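Come walk with us in Malotdale this February

I'm looking for people to take part in the Reren, and if you've never heard of it, don't worry, most folks outside the valley haven't. It's the memorial walk Malotdale holds when one of its long-serving public figures dies. The last one was before I was born. This one is for our late county governor, who held the office longer than anybody else has and who asked, in writing, for the whole thing to be done the old way. So we're doing it the old way, and the old way takes a lot of people!

I'm the one putting the walking party together. I need 100 walkers for the main procession, plus a smaller group to stand along the route where it passes through Trulness. You don't have to be from here. You don't have to have voted for the governor either (I didn't, the first time). You just need decent boots and the patience to go slowly, because the procession moves at the pace of the horses and the horses are in no hurry at all.

The route starts at the old county hall at 8 in the morning, goes down through the village of Hägglund, follows the river road into Trulness and ends at the chapel on the hill. We'll stop in Hägglund long enough for soup and a bathroom break. The chapel only seats 148, and most of those places are going to family and officials, so walkers will hear the service over speakers in the churchyard. I wanted to say that up front so no one's disappointed on the day.

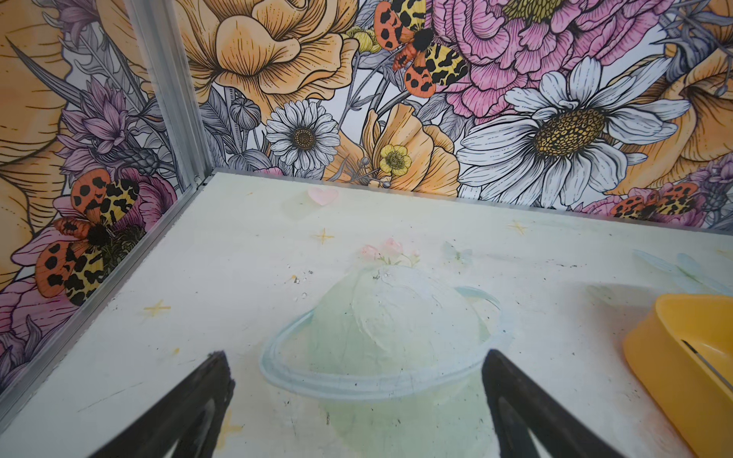
What would you be doing? Mostly walking, in rows of four, behind the band. A few of you will be asked to carry the district banners, and those are heavier than they look, so please tell me if you have a bad shoulder. If you'd like to be a route steward instead, I'd love to hear from you, especially if you've handled crowds at parades or road races. Stewards get a radio, an armband and a half-day of training at the county hall.

We had 2,879 names in the condolence book last time I checked, so I'm expecting the sidewalks in Trulness to be packed. If standing near a big crowd makes you anxious, ask me for a spot on the river road. It's quiet out there and the view is lovely.

A few practical things. Walkers need to be 16 or older, and anyone under 18 needs a signed form from a parent. Wear dark, warm clothes, no slogans, no team logos. Phones stay in pockets while we're moving. This is unpaid, but we'll feed you, and there's a free bus back to the county hall afterward. We also have 86 beds lined up with families in the valley for people coming from far away, first come, first served.

To sign up, leave your name and phone number at the county hall front desk, or mail a note to Reren Walkers, County Hall, Malotdale. Tell me whether you want to walk, carry or steward, and whether you need a bed. I'll call everybody back myself, usually in the evening, so please pick up even if you don't know the number!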